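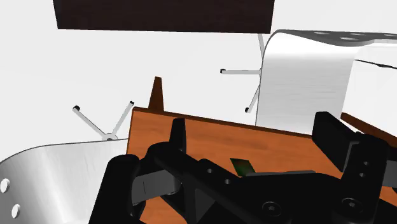 Monday, May 12, 2025
By Kiran Chauhan

Print this page | E-mail this page

The Oltmanns lab opened its doors for an afternoon, and most of us came to hear about Terner, its method for training a gripper entirely in simulation. The claim is bold: 2398 simulated practice runs, then straight onto a real arm with no extra tuning. Our guide said 1810 of those runs ended in a good grasp.

Fine, but a simulated tabletop is a forgiving place. I asked how the real arm did and got a smaller number - 68 percent, on 3 objects, all tested at the Hastwood site in December. Which objects? Flat ones, mostly. Were failed starts counted? He would have to check.

The demo itself ran on a screen. I'd like to see it on somebody else's table before I believe the rest.

Contact us | Copyright 2025 Erkel | Back to top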